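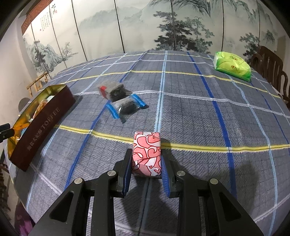
My mother-in-law, Yolanda Agudelo, mailed gifts to her sister's family every February for most of her adult life, and when her hands got bad she passed the job to me. This was my third year doing it. I'm writing down how it went, mostly so I can find it again next winter.

The box goes to Lultow, where there are now eleven people on the list if you count the baby. Everyone gets one small thing, wrapped. Yolanda's rule is that nothing in the box can be bigger than a paperback, and I've kept to it. The year she let Ulises talk her into sending a board game, the postage came to more than the game.

I start buying in November. Tea, playing cards, a good pencil sharpener, hand cream, a deck of those bird identification cards for Nelly's oldest. I keep it all in a drawer in the hall and write the name on a sticky note as I go. I used to skip the sticky notes and I paid for it. Two years ago Rigoberto Carhuamaca got a pair of child's mittens and was too polite to say anything until the summer.

Paper: I buy one roll and it has to last. Thin paper is fine for small things and easier to crease. Thick paper fights you at the ends and pops open while you look for the tape. Cut less than you think you need. For a box the size of a bar of soap, the paper should overlap by an inch on the long side, and the ends should cover a bit more than half the height. Anything past that just bunches up.

I wrap on the kitchen table with the cloth left on. Ulises says a bare table is better for cutting, and he's right, but the cloth keeps things from sliding and I cut the paper on the counter anyway.

Tape was a problem this year. I had a cheap roll that split down the middle every time I pulled it, and I lost an evening to picking at it with a fingernail. I threw it out and walked down to Melnyk before they closed and bought two rolls of the matte kind. It tears clean and you can write on it, so the names go straight on the tape now and I don't use tags at all. Tags come off in the mail.

The packing I do in layers. Flat things on the bottom, anything with corners in the middle, soft things on top and down the sides. Then I close it, shake it, and open it again if I hear anything move. It took 3 tries. The letter goes in last. Yolanda dictates it and I type it up, and she signs with her left hand these days, which she complains about.

I got to the post office at 20 past four. The clerk asked for a value and I said $40, which is close enough. She asked if there was anything liquid and I said hand cream, and we had a talk about whether hand cream is a liquid. It went through.

Aníbal Huanca called when it arrived to say one corner was crushed but everything inside was all right. The baby ate some of the paper. Nelly wants to know where the tea came from.

For next year: start the letter earlier, buy a second roll of paper, and ask Aníbal for his new apartment number before I print the label. Also check whether Dirkel still makes the small boxes, as I'm down to the last few.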